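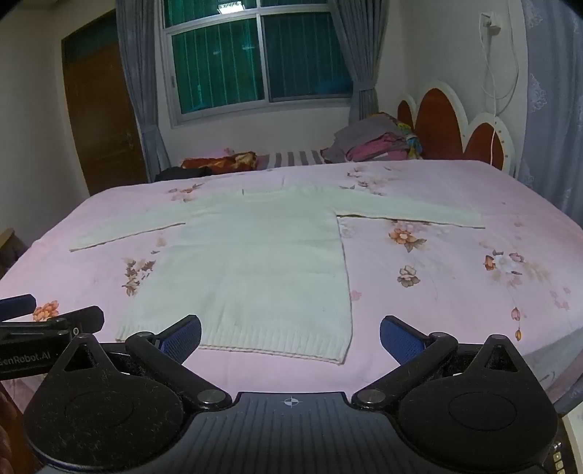 AUTOMATION / Upkeep

Langat folding kit gets a new service sheet
21/07/2021

Sisow has rewritten the care instructions for Langat, its pair of hand-held grippers for recording how people handle clothes, and the new version fits on one page. The old one did too, in a type size that Uchenna Nwachukwu, who looks after the kits, describes as "legal."

The change follows a dull spring. In April the folding sessions kept producing recordings in which the left gripper reported itself closed while its fingers were still a little open. The software got the blame first, as it usually does. After a week of meetings somebody put a screwdriver on one of the pivot screws and found that it turned without much of an argument.

So the pivots now come first on the sheet. Before a session the operator opens and closes each gripper by hand, feels for play in the linkages and snugs up whatever moves. Thread lock goes on at the bench, never in the field, a rule that owes its existence to one very permanent finger.

Next are the blue pads. Knitwear sheds, and a sweater spread out flat for folding will leave fluff in the texture of the pads long before anyone notices the grip going soft. They get a dry brush between garments and a damp cloth at the end of the day. Every 200 grasps they come off and are checked for worn edges. Nwachukwu had hoped for a higher number – the pads had other ideas.

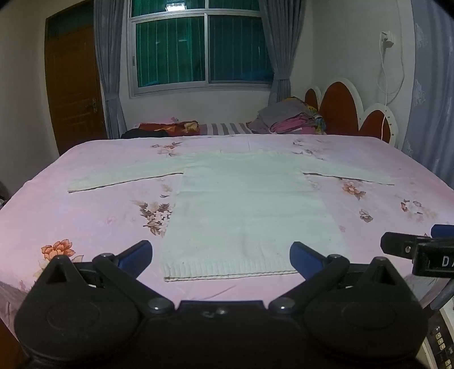 Laying out the garment has its own line on the sheet as well. Sleeves go out to the sides, the hem toward the operator, and the body is smoothed by hand before either gripper goes near it. Both grippers are then opened fully over the bedding and zeroed there, with the fingers clear of the cloth. Zeroing with a cuff caught between the pads gives a very confident reading of the thickness of a cuff.

The full check takes 20 minutes for two people, or rather longer for two people who disagree about what "snug" means. Sisow looked at a torque driver from Rendano to settle the question and has ordered one, though it hasn't arrived. Until then the sheet says "firm, then stop," and Nwachukwu admits that this is open to interpretation.

Spare pads and screws now travel in the kit bag, in a tin labeled Bolier after the cookies it used to hold. The label has already led to one request for a purchase order from a supplier of that name.

Operators can pick up the new sheet with their next kit. The old sheets should be handed in at the same time, including the one taped inside the bench cupboard, which has corrections in three colors of ink and still gives the wrong screw size.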